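August 10, 2018

Widness is losing the 7 again. Well - not losing, "restructuring". Same thing if you live past the quarry road and don't drive.

The council's case is 70 riders on a good day. Fine. But count who they are. Kids going to Nillard for school, people with clinic appointments, Azra Hoxha who has taken the early one to work since before the timetable was printed in color.
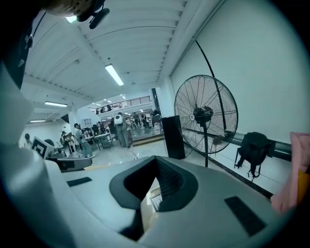 And the replacement? A dial-up van, two trips, book the day before. Try booking a dentist's emergency the day before. Rupert Kaufmann says the van saves money. Maybe it does, I havent seen the numbers and I asked in December.

A bus you can just walk out and catch is worth more than one you have to beg for. Run it smaller if you must. Run it every 2 hours. But run it, with a number on the front and a pole at the stop.

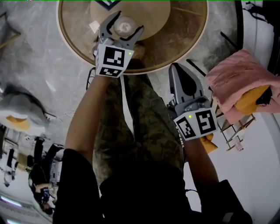

*A white object on a round wooden table.*

Comments to the council close soon. 199 signatures so far, Rasa Dzene has teh sheets.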